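Closing up the counter: my notes for the Friday talk
Fri 2 March, back room at Donness, 14 chairs

Say hi, thank Pelari for the coffee, get going. Don't start with the story about the van again!

So I want to talk about paper cups and the bin, and I know that sounds like a small subject, but it's the part of closing that everybody rushes (me too, for years). Start with the dispenser. Ours is the black one with the three steps, one stack to a slot, cups upside down. Keep each design in its own slot. The tall stack goes at the back, short one in front, and then you can see what's low without picking anything up.

Next, handling. Pause here and let them look. Hold a cup by the closed end and keep your fingers off the rim as much as you can. A cup on its side will roll on marble, so keep a hand on it.

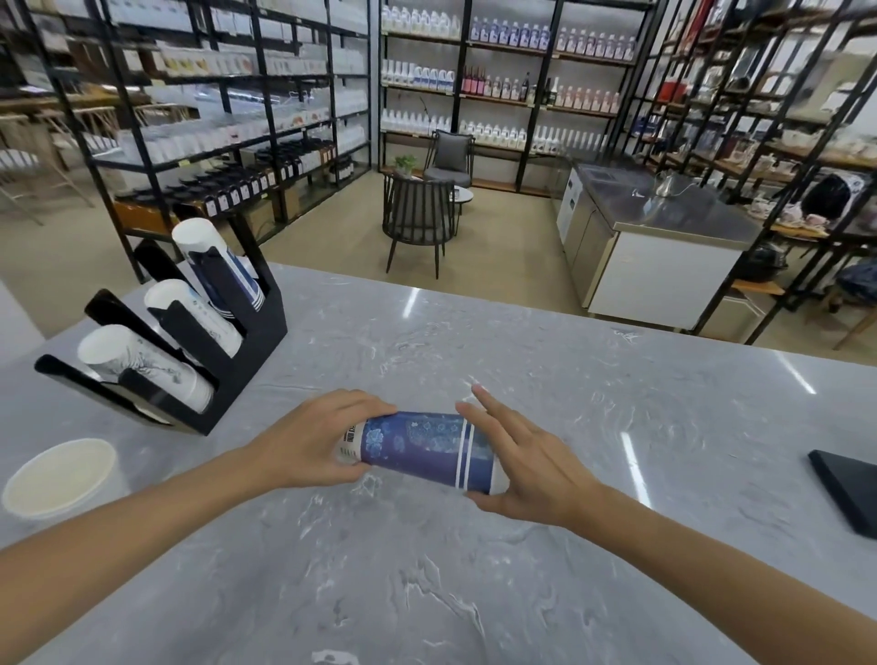
Kazuhiro Amano wrote back when I sent these notes over, and his view is that I'm too soft on this one: any cup that has been lying on the counter should go straight in the trash, even if it's clean, and he'd rather lose a sleeve of cups than argue about it. Fair enough. Read that out and ask for hands, who agrees?

My own answer is that it depends on the counter. If you wiped it a minute ago, fine, I'd keep the cup for water for the plants or something. But I wouldn't hand it to a customer, so we're closer than he thinks.

OK, the bin. Fold the bag well over the edge before anything goes in, and I mean all the way round. Big crumpled wrapping takes up a silly amount of space, so press it down with flat hands, slowly, and watch for anything sharp first. Then wash your hands. Every time!
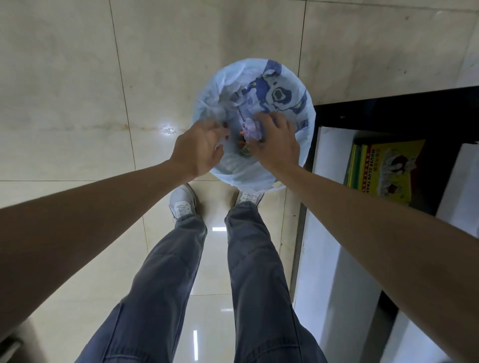

Then tie it while there's still some slack at the top, because a bag you've stuffed to the brim won't knot and you'll end up wrestling it out to the alley. We go through about 200 bags between orders from Maruyama, so nobody needs to be stingy with them.

Questions, then hand out the closing sheets. Spare copies are under the till.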